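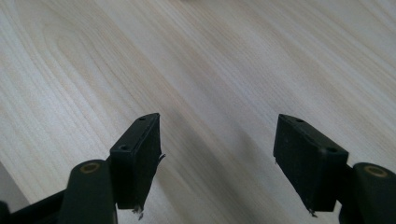

Why Does Wood Have Stripes?
by Bianca Buzatu

Print this page | E-mail this page

When I was seven I thought somebody painted the lines on my grandmother's kitchen table. I used to drive toy cars along them like they were roads! Then my uncle showed me a tree stump behind his house, and I found out that the lines had been growing inside the tree the whole time.

A tree gets fatter every year. Just under the bark there's a very thin layer that makes new wood, and it wraps around the trunk like a sock around your ankle. In spring, when there's usually plenty of water, many trees grow fast and make light, airy wood. Later in the summer they slow down, and that wood comes out darker and tighter. One light part plus one dark part makes one year. We call that a ring.

I once counted the rings on a big stump near Brinow and got 152. It took me most of a Thursday afternoon, and I lost my place twice (bring a pencil and make a dot at every tenth ring - it helps a lot). The little stump next to it had only 40.

So how do round rings turn into long lines on a board? Think of a tree trunk as a stack of paper cups, one fitted inside the next. If you slice the stack straight down through the very middle, the edges of the cups look like nearly straight lines. Slice it closer to one side and you get curves, and tall pointy or rounded arches. Woodworkers call that pattern "cathedral" grain, because the arches look like church windows.

You can try this with modeling clay. Roll out two colors into flat sheets, put one on top of the other, and roll them up like a jelly roll. Squeeze one end so it's thinner than the other. Now ask a grown-up to help you cut it the long way, a little off center. Look at the loops!

Knots are the dark round spots you sometimes find in a board. Each one is the place where a branch started, and the grain has to bend to get past it, the way a stream bends around a rock.

Go find a wooden door or a shelf at home and follow one line with your finger. See how far you get before it runs off the end.

More for curious kids
Why Do Leaves Change Color in October?
How Does Sap Get to the Top of a Tree?
What Is Bark For?
Who Lives in a Dead Log?

Print this page | E-mail this page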